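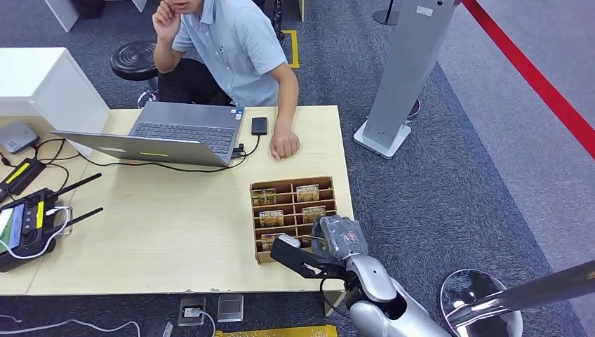
Guest Amenity Packing: Notes for Participating Houses

The Brendby Residence Association has completed its review of the way small guest amenities are sorted, stored and sent out to member houses. The review began in March and took in 17 houses, from the smallest guesthouse in Brurport to the conference residence at Kondine. Its recommendations apply to all new orders placed after the publication of this item, 5 Aug 2025.

Members will be familiar with the small rectangular packs printed with the word HOTEL that are supplied for guest rooms. Until this year the packs were delivered to each house in a single large carton and divided by hand at the linen room. Several houses reported that packs of different kinds became mixed in transit, and that staff spent the first part of a shift sorting them before any room could be prepared. Others found that older stock remained at the bottom of the carton for months while newer stock was used from the top.

The Association has therefore adopted the divided cardboard organizer as its standard container. Each compartment holds one kind of pack. The organizer stands upright on a table or shelf, and a member of staff can see at a glance which compartments need to be refilled. Houses that prefer their own drawers or trays may continue to use them, provided that each kind of pack is kept apart and that the opening date is written on the outer wrapping.

The following arrangements now apply.

Packs should be placed in the organizer with the printed face toward the front. The upper compartments should be filled first, so that a partly filled organizer can be checked without being lifted or turned.

Organizers should be kept in a dry room, away from sinks and steam pipes. Cardboard that has softened or torn at the dividers should be replaced at the next order. Replacement organizers are supplied flat, in bundles of 3, and are folded at the house.

Stock should be entered in the shared inventory sheet at the table where the packing is done. A number of houses have been writing counts on paper and copying them later, and the review found more than 606 entries that did not agree with the paper record. A laptop at the packing table is sufficient for this purpose. Houses without one may borrow a machine from the Brendby office for the length of an inventory week.

Cables should be kept clear of the area used for packing, and personal items should be set to one side while an organizer is being filled.

The Association also considered whether to change supplier. Samples were requested from three firms, and the present supplier, Fung, was retained. The minimum order remains 1,999 packs, which may be shared between neighboring houses. Houses that wish to share an order should name one of their number to receive the delivery and should state the division in writing when the order is placed — the supplier will not divide a delivery after it has left the warehouse.

Smaller houses have asked whether they must stock every kind of pack. They need not. A house may leave compartments unused, or may assign them to sewing kits, spare key tags or other small articles, so long as these are labeled.

Order forms and a printed label sheet are available from the Brendby office during its usual hours. Houses in Brurport may collect organizers in person. Deliveries to Kondine will continue to travel with the monthly linen consignment, and requests for that route should reach the office before the linen order is closed.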